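The Arm Is the Cheap Bit

Jun 16, 2020

Every January I sit down with a mug of tea and try to write an equipment budget for our little workshop in Irnby, and every January I get the same thing wrong. I price the robot. I price it beautifully! I get quotes, I haggle over delivery, I put the total in bold. Then I forget the strap, the cable, the spare fingers and the place to plug it all in.

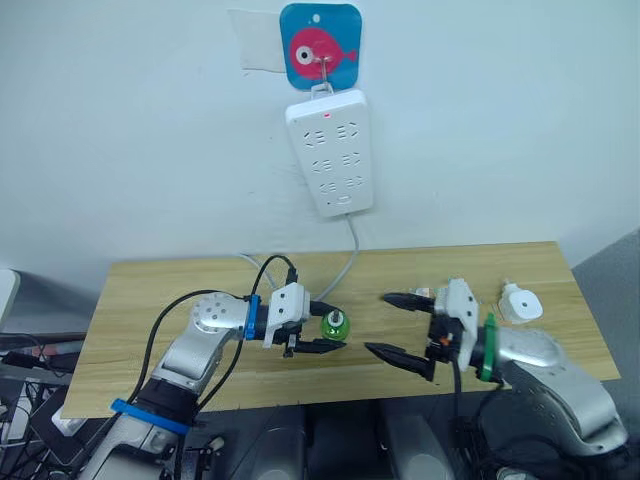

Filed under: Budgets and Buying

People who hold purse strings love a big single item. You can point at it. What they don't love is a line reading "sundries, 300 pounds", and I've had that line struck out by three different managers (one of them twice). So we buy the grand machine and then spend spring begging for extension leads, and the whole thing sits idle for want of something you could carry home in a coat pocket.
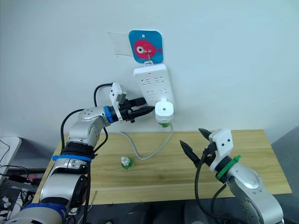

Should you buy one arm or two to begin with?
Two, if the job involves handing things over or holding one part still while you work on another. If it's only picking up and putting down, buy one and keep the rest of the money for fittings.

I learned that at Plelness, where the first quote had a single arm on it and a very optimistic paragraph about what it would manage. We sent it back. The second quote came from Orozco and listed every connector by name, all 157 lines of it, and I could have kissed whoever typed it out. 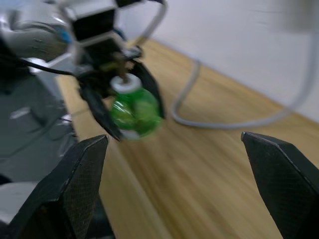

What I'd put in the budget first

Practice things. Dull, cheap, household-sized things for the grippers to handle, and more than one of each, please. My friends at Riltport spent 9 weeks waiting for custom test blocks when a trip to the shops would have got them going the same afternoon.
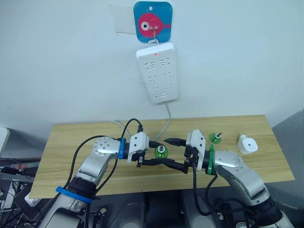 Power is my other hobby horse, and I'll bang on about it to anyone planning a new bench. Decide where the sockets go before you decide where the table goes. It needn't be fancy either: a power strip hung from a hook on a cartoon fish pad keeps the sockets up off the tabletop, and I'd happily sign off a whole box of those hooks. Put them on the form under their own name, with a price, and don't let anyone fold them into sundries.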